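Unit 5: Receiving and Holding Fresh Produce

These notes accompany the practical session held in the Marnmont teaching kitchen and should be read before the June assessment. Students are expected to know the order of work and to be able to give the terms used for each storage area.

Produce is moved from storage to the bench in a shallow basket or tray. Deep containers are not to be used for soft or easily bruised fruit, as the weight of the upper layers marks those beneath. The container is placed on a clear section of bench beside the storage area before any item is lifted out. Fruit is taken one piece at a time, turned in the hand and checked for splits, soft patches and mould.

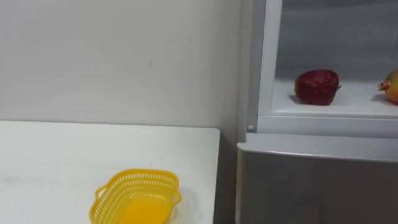 Figure 1. Yellow perforated basket on the bench, with fruit on the open shelf to the right.

Perforated baskets are preferred for whole fruit. The openings allow air to circulate and let rinsing water drain away. A basket should be empty and clean at the start of each task, and should be carried by both handles. Students must not fill it above the rim.

Apples give off ethylene as they ripen and should be stored apart from leafy greens. Pieces that fail inspection are set aside in a separate tray and entered on the Dekker sheet under "Rejected", together with their weight in grams. The practice load for this unit is 900 g. Marks are awarded out of 100, of which five are reserved for the condition of the bench on completion.

Required reading: Marnmont Kitchen Procedures, section 5, "Handling of Whole Fruit".

© Marnmont School of Hospitality, Mosirport Campus | Contact the unit office | Back to top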